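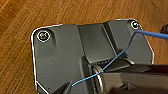

Cukodden 桌面机械臂夹爪套件:装机与使用评测

发布于 14/07/2023

购入价 1,202 元,含夹爪总成、腕部转接件、驱动板和一包紧固件,不含机械臂本体、电源和腕部相机。我的本体是早先自己装的 Farnilico 四轴桌面臂,三月完成,此前一直用打印件夹爪。打印件的问题是指根会变形,夹持力稍大两指就不再平行,重复抓取的偏差全积在这里。换金属件主要为了解决这一点。

用途先交代清楚:在木台面上搬动和摆放小件,包括金属板、螺钉、小轮、短导线,给后续手工装配做准备。不做拧紧,不做焊接。以下结论只适用于这类负载。

机械部分

夹爪本体为黑色,表面偏亮,指尖收成斜角。斜角的好处是能从侧面探到平放零件的边缘,坏处是接触面积小,夹圆柱形零件时必须对准中线,否则零件会绕指尖转动。附带的平头指垫可以缓解,代价是伸不进窄缝。我最后长期装着原配的斜指,指垫留给圆件。

腕部转接件的孔位与 Farnilico 的法兰一致,无需扩孔。定位销偏紧,建议先用细砂纸去一遍毛刺,再用塑料锤轻敲到位。说明书要求直接用螺钉拉入,照做的后果是转接件略微倾斜,需要拆下重来。

夹爪体积是主要缺点。机身较宽,低角度接近台面时,本体会先于指尖碰到旁边的零件。腕部相机装在原厂支架上之后,机身也会遮住画面下方相当一部分,指尖附近的细小物体只能在接近之前确定位置。把支架垫高能多露出一些,但臂的转动惯量随之增加,急停时晃动明显。我垫过一次,又拆了。

电气部分

驱动板接受串口指令,波特率可改,默认值在说明书附录里,正文没有提。位置指令的分辨率够用。力控是靠电流估算的,没有独立传感器,因此所谓“恒力模式”在低速下误差较大,夹软线时容易压扁绝缘层。把电流上限调低后有改善,夹持也随之变得不可靠,两者需要自己取舍。

线束长度为 600 毫米,从夹爪引到底座刚好够,腕部转到极限时已经绷紧。我在肘部加了一段延长线,并用尼龙搭扣固定。接插件有锁扣,质量正常,反复拔插未见松动。驱动板没有反接保护,这个价位不应该省。

实际抓取

金属板类零件。平放的薄板是最难的一类。板面哑光时相机识别稳定,板边亮线清楚,轮廓提取基本不出错;换成抛光板,反光会随腕部角度移动,轮廓断开。抓取上,板边与木台面之间没有间隙,斜指需要贴着台面推进去,台面稍有不平就会刮出痕迹。我的做法是在台面上垫一层薄胶垫,或者把板推到台边再夹。带折边或凸起槽道的底板好处理得多,夹住折边即可。

沉头螺钉的定位。腕部相机可以把板角的沉头螺钉当作基准点用。螺钉与板面颜色接近时,识别依赖孔沿的亮圈,照明方向影响很大。侧光优于顶光。两个板角的螺钉同时可见时,板的转角可以直接算出,不必再贴标记。只见到一个时,需要借助板边或槽道的方向补足。

导线。细导线的抓取成功率是所有零件里最低的。颜色鲜艳的绝缘层在深色板面上很容易分割出来,问题出在深度:导线翘起的高度估不准,指尖不是压在板上就是从线上方合空。连续做 100 次,取自由端,记录到的失败大多属于后一种。先让指尖轻触板面,再抬起一点闭合,结果会好一些,耗时增加。线在板上弯成弧形时,夹中段比夹末端稳。

小轮与圆盘。立放的圆盘可以从两侧面夹,稳定。平放的只能夹外缘,斜指接触点太少,抬起后会摆动,放下时角度不可预期。需要保证姿态的工序,请先做一个带槽的托座。

软件

配套软件名为 Fisholm,界面可以调行程、速度和电流上限,能存 3 组预设。数量偏少,我的零件种类多于此,只好在自己的脚本里写参数,预设功能形同虚设。软件每次启动会执行一次回零,夹爪全开再全合,此时指间如有零件会被直接夹到电流上限。关闭回零的选项存在,藏在“高级”页的第二层菜单里。

协议文档写得还算完整,寄存器表与实际一致,仅温度一项单位标错。用 Python 直接发帧即可控制,不依赖官方软件。长期使用建议走这条路。

与 Nwachukwu 同级夹爪的比较

共用工坊里有一套 Nwachukwu 的平行夹爪,我借用过一段时间。它机身窄,贴近台面的能力明显更好,相机视野遮挡也少;夹持力小,夹金属底板时会打滑。Cukodden 正好相反。如果工作以导线和轻件为主,选 Nwachukwu;需要搬金属件,选 Cukodden。两者的法兰不通用,转接件要另做。

安装时的几点提醒

转接件螺钉加中强度螺纹胶,不加会在振动后松动。
上电之前用万用表核对极性。
线束在腕部留出弧度,转到两端极限各检查一遍。
首次运行之前进入“高级”页关闭回零。
斜指安装有方向,指尖斜面朝外,装反仍能合拢,但夹不住薄件。

评分

机械刚性:好。打印件的变形问题已解决。
外形:一般。机身宽,低位作业受限。
电气:一般。缺反接保护,线束偏短。
软件:差。协议文档可用,图形界面不建议依赖。
价格:可以接受。若含反接保护和更长的线束,会更合理。

目前这套夹爪仍装在臂上。下一步准备自己铣一对加长的窄指,保留原机身,把指尖与机身的距离拉开。尺寸定下来后会把图纸补在文末。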